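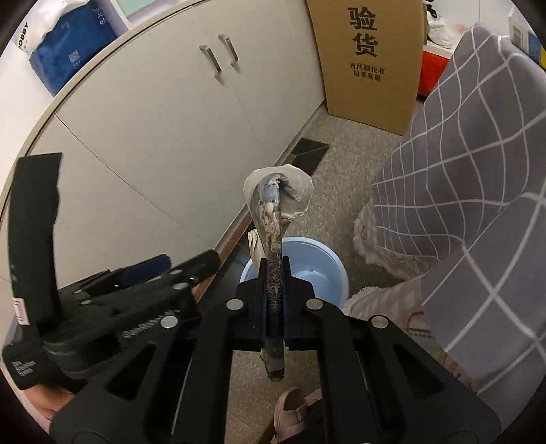
米白色柜子底下那一圈怎么打扫？用什么长柄工具好？

Rocío Salinas 提问，2021年5月16日

家里靠墙有一排米白色的大柜子，Brukar 的，总长198厘米，柜脚那里有一块往里缩的踢脚板。踢脚板和地面的夹角、柜子和墙之间的窄缝都积灰，吸尘器的扁嘴勉强伸进去一点，再往里就转不了弯。米白色又特别显脏，下沿已经有一条灰印子了。想请教大家：这种地方平时用什么长柄的刷子或者掸子，灰印子怎么擦掉又不伤漆面，多久弄一次？柜子太重，我一个人挪不动。

Margit Major 回答

先干后湿，从上往下，最后才碰地面，工具准备一把细长柄的软毛刷和一块旧棉布就够用了。柜子不用挪！

我家也是浅色柜子，住进来以后我几乎把市面上能伸进缝里的东西都试过一轮，这件事我实在太有兴趣了，请容我写长一点。

先说工具。长柄刷要看三个地方：柄有多粗，头有多厚，毛有多软。很多人只看柄长，买回来发现柄是够长，头却像个馒头，缝口都进不去。量缝的时候拿一叠卡纸试，往缝里塞，塞到刚好有点紧，抽出来把那一叠压平，用尺子量厚度，刷头压扁以后要比这个数小。毛要软，软到用手背扫过去不觉得扎。硬毛刷去灰确实快，可是米白色的漆面经不起它来回刮，斜着对光看会有一片细细的毛道子，我就是这么毁掉一扇柜门下沿的，到现在看到还心疼。

柄的长短看您要够多深。我自己那把是50厘米的，够踢脚板里面绰绰有余，柜子和墙之间那条窄缝就差一截，所以后来又添了一根能加长的。加长杆接头的地方一定要缠一圈布胶带，不然接头一歪，塑料棱子正好磕在柜角上。

干扫这一步请务必慢。我以前急着下水，灰遇水立刻成泥，抹到踢脚板的夹角里，干了以后比原来难弄十倍！现在我的顺序是这样的：

开窗，把柜子前面的地垫卷起来拿走。
软毛刷从柜门下沿开始，顺着一个方向扫，别来回蹭。
然后是踢脚板的板面，从一头扫到另一头。
夹角用刷尖慢慢拖，拖出来的灰团用吸尘器在外面接着。
最后扫地面那一条。

刷子扫几下就要到窗外或者垃圾桶里抖一抖，毛里带着灰再去扫，等于把灰换个地方放。

湿擦我只用温水加一滴洗洁精，棉布拧到捏不出水。踢脚板的下边缘最怕水，很多柜子那里的封边做得比较薄，水渗进去板子就会鼓，鼓了没法修。所以布宁可多洗几遍，也别图快带着水去擦。擦完马上换一块干布再走一遍。

您说的那条灰印子，我猜是拖地的时候拖把撞上去留下的，浅色柜子人人都有这个问题。温水擦不掉的话，先试白色的学生橡皮，真的，橡皮！顺着一个方向轻轻擦，碎屑扫掉再用湿布带一下。彩色橡皮不要用，会染上去。我上回把整排柜子的下沿都擦了一遍，擦完蹲在那里看了好半天，舍不得站起来。

频率嘛，干扫我是一周一次，顺手的事，湿擦一个月一次。家里有掉毛的猫狗就再勤一点，毛会和灰缠在一起，结成那种灰色的小卷，一卷一卷地躲在夹角里。

还有柜子和墙之间的缝。您要是真的不想年年折腾，打扫干净以后可以在缝口塞一条灰色或白色的发泡密封条，轻轻按进去，不要打胶，哪天要挪柜子一抽就出来了。我家厨房那边塞了，效果好得不得了，里面基本不再进灰。卧室那边是外墙，我怕闷着返潮，就让它敞着。

Tiburcio Chávez 回答

旧袜子套在晾衣架上，掰直，伸进去转两圈。我家一直这么干，一分钱不用花。

袜子要选毛巾底的那种，厚，抓灰。铁丝头记得弯回来，我太太的柜子上有一道划痕，是我弄的。

Crescencio Aguirre 回答

楼上 Margit 写得太好了，我照着补充几样她没说到的，主要是刷子本身怎么洗怎么放，还有地面那边的事。我修了很多年旧家具，家里的长柄刷、掸子、羊毛头加起来挂了一面墙，每一把我都喜欢，说起来会有点啰嗦。

一、掸子头用什么料

常见的有化纤静电的、羊毛的、棉线的、超细纤维的。静电掸子最适合干扫，轻轻碰一下灰就上去了，可是一沾油就废，所以厨房的柜子不要用它。羊毛头我最偏爱，软，厚，压扁以后能进很窄的地方，弹回来又是蓬蓬的一团，对漆面也温柔。缺点是新的会掉毛，头几次用之前拿到阳台上使劲甩，再用宽齿梳子梳一梳，梳到不怎么掉了再进屋。棉线的便宜，沾灰能力一般，湿着用倒很好。超细纤维的那种我拿来收尾，擦完亮得让人高兴，但是它会钩住柜脚上没打磨好的小毛刺，硬拽就抽丝了，碰上的时候要顺着退出来。

二、柄

光滑的塑料柄手一湿就打滑，您蹲在地上斜着使劲的时候特别明显。我会在握的那一段缠一层网球拍用的吸汗带，一根球拍带可以缠两把刷子。木柄也好，手感暖和，就是要上一层蜡，别泡水里。花纹好看的柄我见到就想买，这是个人毛病，大家不要学。

如果家里的柄是旧的，末端已经磨得发毛，拿细砂纸转着磨几下，再套一个椅子脚用的橡胶套，靠墙放着不会滑，也不会在地板上戳出印子。

三、刷头怎么洗

用脏的刷头去擦米白色的柜子，越擦越灰，这一点很多人没留意。我的办法：

先干抖，再用吸尘器隔着一层纱布吸一遍。
盆里放温水和一点点洗发水，刷头朝下浸进去，手轻轻捏，不要拧。
换清水，捏到水不浑。
毛巾裹住吸水，然后把毛理顺，刷头朝下挂起来阴干。

刷头朝下这一条非常要紧！朝上放，水顺着往下流，全存在头和柄接的那个地方，时间长了胶会开，木柄会发黑。羊毛头不要晒大太阳，也不要放在暖气上，会缩成硬硬的一块，再也蓬不起来。去年12月我就烤坏了一个，用了好多年的老伙计，难过了一晚上。

清洁剂我用过 Plirard 的中性泡沫，味道不冲，喷在布上再擦，不要直接喷柜子。一瓶用了很久还没见底。没有这个牌子也无所谓，标签上写中性、不含研磨颗粒的都可以。带颗粒的去污膏、钢丝球、漂白水，这三样请离米白色漆面远远的。漂白水看着当时变白了，过一阵子会发黄，黄得还不均匀。

四、地面

柜子下面这条脏，有一半的灰是从地上来的。扫地的时候大家习惯往墙根推，推到踢脚板那里扫帚拐不进去，灰就停在里面了。把方向反过来，从柜子底下往房间中间扫，效果立刻不一样。拖地的时候拖把头和柜子留出一掌宽，那一掌宽的地方用手擦，您说的那种灰印子以后就很少再出现。

地板如果是木头的，夹角里不要留湿布过夜。我有一次忘了一块抹布在柜子底下，第二天地板上多了一块颜色深的，磨了半天才下去。

五、看得见才扫得净

我打扫这种地方一定带一支小手电，放在地上，让光贴着地面横着照过去。您试一次就知道了，平时觉得挺干净的地方，光一横过来灰全站起来了，特别壮观！找夹角里掉的东西也用这招。我用这个办法从柜底下找回过一枚纽扣、一支铅笔和半块拼图，拼图终于齐了，全家鼓掌。

膝盖不好的朋友，地上垫一块厚瑜伽垫，或者干脆坐个矮板凳，慢慢往旁边挪。198厘米的柜子，坐着弄两段就能弄完，别跪着一口气干到底。

六、要不要挪柜子

Rocío 说挪不动，那就不挪。高柜子大多和墙固定着，硬拽会把墙上的件扯松。要是有一天必须挪，比如要刷墙，先把里面的东西全清空，拆掉固定件，两个人抬一头垫毛毡，再抬另一头。我见过有人装着一柜子书就去推，柜脚当场歪了。

楼下的评论

Rocío Salinas：
谢谢三位！！今天下午就动手了，先用橡皮擦了一小块灰印子，真的掉了，我在厨房里喊出声来。踢脚板里扫出来的灰多得我不好意思说。想再问一句，Crescencio 说的羊毛头，多大的合适？我的缝量出来是3厘米。

Crescencio Aguirre：
3厘米很宽裕，普通的小号羊毛头，捏扁了能进去就行。买之前用手捏一下，捏不扁的不要。柄挑细长的，头和柄连接的地方摇一摇，晃的也不要。

Margit Major：
Jaramillo 那家杂货铺有单卖刷头的，柄可以接着用旧的，我的就是在那里换的。顺便看看他们的密封条，一卷200厘米，您那一排柜子的缝口正好够一条，剩下一小截还可以塞门边。

Tiburcio Chávez：
袜子也能进3厘米。

Yolotzin Pacheco：
路过的，我在 Clustness 的老版面上也看到过类似的讨论，当时有人建议给踢脚板内侧打一层薄薄的家具蜡，说灰不容易粘。我试了，平的板面上很好用，一刷就下来。夹角里不要打，蜡堆在那里反而粘灰，后来我用牙签缠着棉布一点一点抠出来的，抠了整整一个傍晚。

Rocío Salinas：
那我只打平面的部分。牙签缠棉布这个记下了，柜门铰链旁边的小角落正愁没东西能伸进去呢。

Crescencio Aguirre：
铰链那里干擦就好，别用湿布。棉布上可以滴一点点缝纫机油，擦完再用干净的那一面带一遍，开关门的声音都会变轻。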